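Stumis (robot rental service)

Stumis is a rental service for humanoid robots and robot arms, offered by the company Ruangrit from its workshop in Birstead. A customer who rents a Stumis set receives the robot, a choice of end tools, a work laptop and one operator, who stays with the equipment for the whole rental period. The service is used mostly at trade shows, in showrooms and in short trials where a shop or a small warehouse wants to see if a packing or sorting job can be done by a machine.

The name Stumis is used both for the service and for the equipment. In the company's own papers the equipment is called "the Stumis set", but most customers and most press articles say simply "the Stumis".

History

Ruangrit was started by Charoen Khunthong, who had worked before as a service technician for packaging machines. In its first years the company repaired conveyors and label printers and had no robots of its own. Khunthong has said in interviews that the idea for a rental service came from customers who asked him the same thing many times: can we try one before we buy one?

The service was announced on 18 November 2020 with one robot and one price list. Bookings were few during the first winter, and the company used the time to write the task library (see below) and to change the forearm covers, which in the first version were too stiff and made noise when the elbow was bent. The first rental outside Birstead took place the following September, at a packaging fair.

A second robot was added later, and the fleet grew step by step to six sets. In the same period Ruangrit stopped its repair work for label printers but kept the conveyor repair, and it still shares a building with the rental service.

The Stumis set

The robot in a standard set has two arms and a head with a camera. The arms can be ordered with different end tools, and the tools can be changed at the place of work by the operator. A tool change needs a hex key and takes a few minutes, plus a short check in the software before the arm is allowed to move at full speed.

Two kinds of end tools are offered:

Hand. The hand has jointed fingers and is made for objects with an irregular shape, and for customers who want the robot to look more like a person when it greets visitors. It is slower than the gripper.

Gripper. The gripper is black and much simpler. It is recommended for nearly all work with small boxes, bars and bags, and is the tool that goes out with most rentals.

Both can be combined with the Oltier wrist camera, a small unit sold separately by its maker and rented by Ruangrit as an extra. It gives the operator a close view of the fingers and of what is under them. Some users have criticized that the Oltier camera is not part of the basic price, as the task library works clearly better with it.

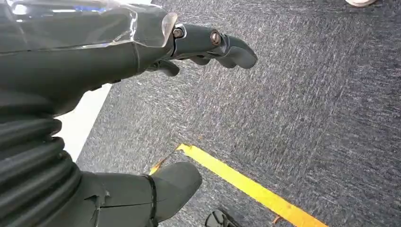 Forearm and hand with the clear plastic cover fitted, above a carpeted floor with yellow tape.

Covers and protection

The clear plastic cover on the forearm is put on by the operator before each rental and thrown away after it. It keeps dust, tape glue and food crumbs away from the joints, and it stops at the wrist so that the fingers stay free. Black covers with ribs, like a bellows, are used at places where the body must bend. These are not thrown away. They are cleaned with a soft brush and replaced when a rib begins to crack.

The outer shells are molded parts. Small damage to the shells is common in rental use, for the sets are loaded and unloaded very often, and the rental contract says that scratches and small cracks in a shell are not charged to the customer if the shell still holds. Damage to a finger joint is charged.

Working area

Ruangrit asks for a flat floor. Short carpet, vinyl and concrete are accepted, while long carpet and raised stage floors are refused. The operator marks the floor with bright tape when the room does not have marks already, so that the robot can be put back in the same position after a break. Cables on the floor have to be taped down or led along the edge of the area where the public walks.

For public events a barrier is required between the visitors and the robot. The customer provides it. Rope barriers are allowed by the contract, although the company recommends a fixed panel when many children are expected. Inside the barrier only the operator and people named by the customer may stand near the table while the arms have power.

Typical use

The most requested task is called "tray filling". Small packaged products are put into an organizer with compartments, or taken out of it and given to a visitor. The customer sends samples of the products some days before, and the operator teaches the grip positions at the workshop. A part of this work must be done again at the place itself, because the height of the table and the light are never the same as in Birstead.

The teaching follows a fixed order. First the table is put in its position and the organizer is fixed or marked. Then the arm is moved slowly above each compartment that will be used, and the position is saved. After this the operator tries each product once at low speed and corrects the closing distance of the gripper. Soft wrappers are the most difficult in this step, as they bend differently each time, and a bar that stands upright in its cell is easier to take than one that has fallen against the side.

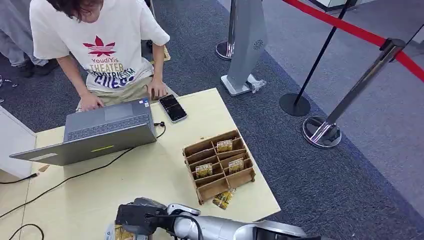 During this work the laptop stays on the same table or close to it, so that the person who types can look at the arm and at the values without walking. The software shows the saved positions as a simple list. Positions can be renamed, copied and deleted, but there is no undo function, and the manual advises to save a copy of the file before each change. This has been mentioned in several reviews as the weakest point of the software.

Other tasks in the library are greeting, pointing to a sign, handing over a leaflet, sorting boxes by size and wiping a table. In total the library has 27 tasks. A customer can also order a new task, which then becomes part of the library and may be rented by others, unless an extra fee is paid to keep it private.

Operators

Every set travels with an operator trained by Ruangrit. The training lasts 41 days and is done in Birstead. It includes the changing of end tools, the teaching of positions, the emergency stop procedure and a part about speaking with visitors, which was added after customers complained that the first operators were very good with the robot but answered questions too shortly.

The operator decides alone if the robot can work in a given room. If the decision is no, the customer pays only for the transport. A customer may have its own staff learn the simple steps, for example to start and stop a task, but they are not allowed to teach new positions or to open the covers.

Price and conditions

The service is charged by the day, with a lower price from the third day. Transport, the operator's hotel and the disposable covers are included. The Oltier camera, extra end tools and new tasks are charged separately. A rental must be booked at least two weeks before the event. In the trade show season this is often not enough and a waiting list is used.

A longer form, the "trial rental", is offered to companies that think about buying their own robot. Here the set stays at the customer for one month and the operator writes a report at the end, with the number of products handled and the reasons for each stop. Ruangrit does not sell robots and says that it takes no payment from the makers when a customer buys one later.

Reception

Reviews of the service have been mostly positive about the operators and about the preparation work. Event organizers have noted that the set is ready faster than they expected and that visitors stay a long time to watch the tray filling. The speed of the robot has received less praise. In a comparison of rental services published by a trade magazine, the hand was described as "nice to look at and slow to use", and readers were told to take the gripper for any task that has to be repeated all day.

Critics have also pointed to the amount of disposable plastic. In answer to this Ruangrit has tested a washable fabric cover, but it was found to catch on the wrist bolts and the test was stopped. A second version with a tighter end is in preparation.

See also

Service robot
Robot end effector
Trade show display
Equipment rental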